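Course handouts › Play and Early Learning › Heuristic and sensory play

Handout 7: The mixed toy basket
Hiltby Short Courses, revised 3/26/23

Last time we looked at treasure baskets for babies who can sit but can't yet crawl. This week we move up an age group, and I've been looking forward to it, because a mixed basket for older children is one of the cheapest and richest things you can put in a playroom! You need a container, a cloth to put under it, and a good hoard of small objects that differ from each other in as many ways as you can manage.

The word to hold on to is contrast. A basket full of balls is fine for rolling about, but a child soon knows what the next one will feel like. Put a knitted cloth beside a spiky ball beside a block of wood and every reach brings a new question. Is it soft all the way through? Does it squash? Will it roll off the table if I let go?

Ways of sorting a mixed collection

Before you offer a basket to anyone, sort it yourself. Tip everything out and try at least four different sorts. These are the ones we use most:

By surface — smooth, spiky, fuzzy, knitted, crinkly
By colour — and do let yourself argue over whether lavender goes with purple or with blue
By shape — balls, blocks, creatures, flat things, floppy things
By what it reminds you of — sports balls together, monsters together

The last one is the sort that children come up with for themselves, and it's often the most fun to listen to. A small ball marked like a basketball belongs with the other balls if you go by shape, but plenty of children will tell you firmly that it is a basketball and goes in the sports pile. 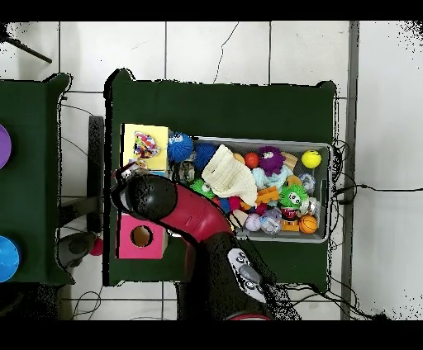 Fig. 1. Toys in a grey plastic bin, with the pink cube, the yellow box and a large blue spiky ball outside it.

Look how much size matters in Fig. 1. Big pieces are useful beside a basket as well as in it: they give the child somewhere to travel to, and a box or a cube with a hole in the top invites posting. Try offering one small ball and one box with an opening and then sit on your hands for a while. If the ball won't fit, all the better — the child has found out something about size.

The green cloth deserves a word too. A plain dark cover makes bright colours easy to pick out, which helps children who find a busy surface tiring. It also softens the noise of dropped blocks (your colleagues next door will be grateful).

Choosing the container

I'm often asked whether it should be a solid bin or an open basket. Both! A solid side hides what is low down, so the child has to dig. Wire mesh lets some of the contents show through, and a toddler at eye level with the side may spot something and then have to work out that the way in is over the rim. That is a lovely bit of problem solving. Run your hand along the whole rim of any wire basket before you use it and check for sharp ends.

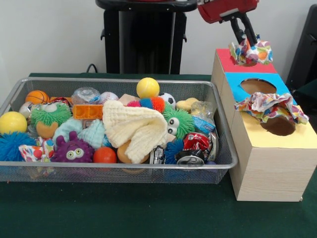 Fig. 2. Wire-mesh basket on the cloth, with a light wooden box alongside. The knitted cloth lies over the middle of the pile.

Layering

Now for my favourite part. How you fill the basket changes how it gets explored. Drape a cloth across the middle and you have made a hiding place at once, and an orange ball peeking out from behind a fold is almost impossible to resist. Put a creature with big googly eyes near the front and most children will go to it first. Keep one bright thing at the very top, as the yellow ball is here, and you have a clear starting point for a child who hangs back.

Fill to the brim for a child who likes to rummage. For one who gets overwhelmed, take out half and keep it within your own reach, adding things one at a time.
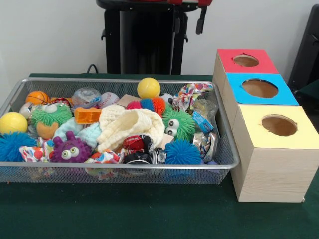

Fig. 3. A full basket with three boxes in a row to the right. Note the knit cloth bunched up in the centre.

Boxes in a row turn exploring into sorting, with one box for each group. Don't announce the rule. Put a fuzzy creature in one, a ball in the next, and see whether the child carries on with your rule or brings in a better one.

Safety

Check every piece against a choke tester, and look over seams, eyes and spikes each time you pack away. Crinkly wrappings and plastic bags are for supervised adult-led sessions with older children only. Knitted pieces go in the wash.

For your folder

Build a mixed basket and write up one play session in no more than 700 words. Say how you layered it and what was picked up first. Bring the basket to the July practical if you can carry it!

Related handouts
Handout 6: Treasure baskets for sitting babies
Handout 8: Posting, filling and tipping
Sorting games from the Kollow playroom
Cloths, scarves and peekaboo
Washing and storing soft toys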